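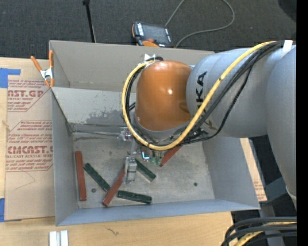 Red and green sticks at the bottom of a cardboard box, with the gripper pointed straight down at them.

In Praise of the Humble Box of Sticks
By Nana Dankwa
October 16, 2021

I have been meaning to write about the Silleck picking kit for a good while now, and every time I sat down to do it I ended up writing about something larger, so I have decided to give in and let the two subjects run together. The kit costs $1,540. For that you get a year of the Lumanlan software, a pair of soft fingertip pads that go on the gripper you already own, a printed manual, and a bag of painted wooden sticks. You bring the robot, the gripper, the table, and the box. I think it is worth the money for most small shops and for nearly every teaching lab, and I also think the company is selling it the wrong way, and I would like to explain both of those opinions at whatever length it takes.

Let me start with the sticks, as everyone else does, usually while laughing. When our kit arrived at the workshop in Brornirham, Dela Boateng turned the bag out onto the bench and asked me, very kindly, whether I had bought a children's game by mistake. I understood the question. They are plain rectangular pieces of wood, red ones and dark green ones, all much the same length, and if you had just signed off on the purchase you might feel a little silly looking at them. The sales page doesn't help. It opens with a long speech about warehouses and the future of work, and you have to scroll a good distance before anyone admits that what you'll be doing for your first few weeks is asking a machine to pick up a stick.

But a stick is a wonderful thing to ask a machine to pick up! A ball doesn't care how you approach it. A cube gives you several decent choices. A stick has a long way and a short way, and if the fingers come down with the wrong idea of which is which, you find out right there, in front of everyone. Lay one stick over the end of another and now you have a question of order. Push one up close to the wall of the box and you have a question of whether the fingers will fit in beside it at all. I've spent enough years around automation to have seen people go straight to the real part, the expensive casting or the oddly shaped bracket, and then lose a month trying to work out if the trouble was the part or the camera or the grip. With sticks there are so few places for the trouble to hide.

I'd say the same for the box. Silleck's manual recommends a molded bin, and will cheerfully sell you one, and I would ask you to save your money. We use a cardboard box with the flaps up, held with an orange spring clamp on one corner, and I have grown fond of it. Yes, it is dusty inside, and the back flap has got some dark stains on it. The walls slope and they don't all slope the same way. A perfect bin teaches the software about perfect bins, and I have yet to visit a small shop where the bins were perfect. If a picking system can't cope with a bit of shadow and a grubby floor, I want to learn that in the first week, with a cardboard box I can throw out.

Now, the software, which is the part you're paying for. Lumanlan does two jobs. It looks down into the box and proposes a grasp, meaning a spot and an angle and how far to open the fingers, and then it keeps a record of every try so that you can go back and see what it was thinking. The first job it does well enough. The second job it does beautifully, and I wish they'd put that at the top of the sales page in place of the speech about warehouses. Each attempt gets its own little card, with the view from above and the proposed grasp drawn on it as a line, and you can sort the cards by color of stick, by nearness to the wall, by how sure the software claimed to be. I sat with Dela one evening going through 100 of these cards, both of us with cold tea, and we learned more about our own setup in that one sitting than we had in all the time since the arm was bolted down. We learned, for instance, that it was most sure of itself in exactly the corner where it did worst. A corner with poor light, as you may have guessed. We moved a lamp.

I should say something about the pads, which are small and green and look like nothing much at the ends of those long metal fingers. I like them. They are soft enough to forgive a slightly crooked approach on painted wood, and they change over in a minute with one small driver. My complaint is the price of replacements, which come only in packs of 20, and I can't imagine the shop that needs 20 at a time. A pack of four would be a kindness. I wrote to the company about this and had a friendly reply that didn't mention the pads at all.

And then the manual! It is 138 pages long and I'm one of those people who reads manuals in bed, so please take what I say here as coming from a friend. The chapter on calibration is lovely, patient and clear, with drawings that match what you have in front of you. The chapter on cables is a single paragraph. A single paragraph, on cables! Anyone who has lived with an arm reaching in and out of a box all day knows that the cables are half of the job. There's the bright yellow one that loops around the orange cap at the joint on ours, and the black ones bundled along beside it, and each of them has to have enough slack for the farthest reach and not so much that it droops into the view. We clip and we tuck and we re-tuck. A new owner with no one to ask will lose days on this, and a few good pages with photographs would spare them.

People do ask me about Drastska, which sells a competing package and has a much handsomer website. I had the loan of one for a few weeks back in December, and I'll be fair to it. It was quicker out of the carton and it asked me fewer questions. If you have one part to pick, and it will be that same part for years, and you never want to think about the thing again, I'd tell you to go and talk to them. My trouble with it was that when it missed, it only said that it had missed. There was no card to look at. I would adjust something and try again and feel a bit like a man jiggling a key in a lock. Silleck's package is clumsier and slower to get going and it treats you as somebody who might like to understand what is happening, and I have a soft spot for any product that does that.

So here is where I get to the larger subject, and I'll try to keep hold of myself. I think we have let the people who sell automation persuade us that the small early work is embarrassing. The brochures show a finished line, gleaming, with the parts flowing past, and then a buyer at a little firm looks at his own table, with an old carton on it and spare sheets of packing cardboard lying around and strips of blue tape on things, and thinks he must be doing it wrong. He isn't. That is what the work looks like in every good lab I've ever been let into. The teach pendant sits on the floor on the carpet where someone put it down. There's a clamp doing a job no clamp was designed for. I'd be more worried about a buyer whose table was bare and polished in the second month.

What I would love is for Silleck to say so, in plain words, on the very first page. Say that you will start with sticks. Say that you'll be at it for weeks and that some afternoons will be dull, and that the dull afternoons are what you are buying. I believe they would sell more kits that way, and I am certain they'd have fewer of them sitting on shelves, which is where I have seen two already, in perfectly capable shops, with the bag of sticks still sealed. In both cases the owner told me they had been waiting until they had time to try it on something serious.

Open the bag, is my advice to those two, and to anyone else who has the kit in a cupboard. Tip a handful into whatever box came with your last delivery and let them fall as they like. If you are still deciding whether to buy, ask Silleck for the short trial of Lumanlan before you pay for the year, and ask it nicely by telephone, as I couldn't find the trial anywhere on the site and only heard of it from the woman who took my order. You can cut your own sticks from scrap in the meantime. Ours came painted, but I have seen a set done with leftover fence paint that served just as well, apart from being a little tacky in warm weather.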